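Grenirar Season 2 Adds Episodes, Moves to Split Release

Streaming service Pandis has set the second season of Grenirar for May. The science fiction drama returns with 10 episodes, up from seven in the first season, and will be released in two blocks of five.

The first block goes up on a Monday at 7 p.m. Eastern. The second follows 18 days later. Season one was released all at once, and Pandis has not said whether the split schedule will apply to its other originals.

Production company Sowa is again in charge of the series. Filming used the same two stages as before, with the Potetti station set rebuilt at a larger scale. The set now includes the lower decks, which were only mentioned in dialogue during season one.

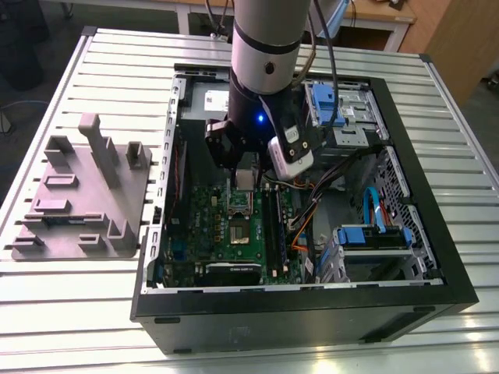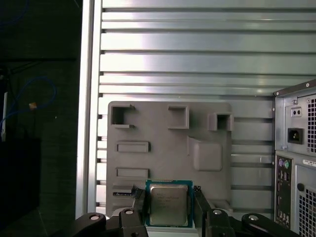

Processor in a gripper's fingers; a gripper over an open computer case.

The new episodes pick up after the station's shutdown in the season one finale. According to the synopsis, the crew restores partial power and finds 576 hours missing from the central log. Five episodes take place almost entirely inside that gap -- the rest follow the inquiry on the surface.

Running times also change. First-season episodes ran close to an hour each. The new ones are listed at between 38 and 52 minutes, with the finale as the longest. The title sequence has been shortened, and the recap before each episode becomes a separate clip that viewers can skip.

All main cast members are under contract for the full season. Two supporting roles have been recast, and the synopsis lists four new characters, including a second station engineer.

A trailer is due before the first block. Season one stays available on Pandis in its original cut, with the extended version of episode seven listed separately under extras. A third season has not been ordered -- Sowa has said only that scripts are in development.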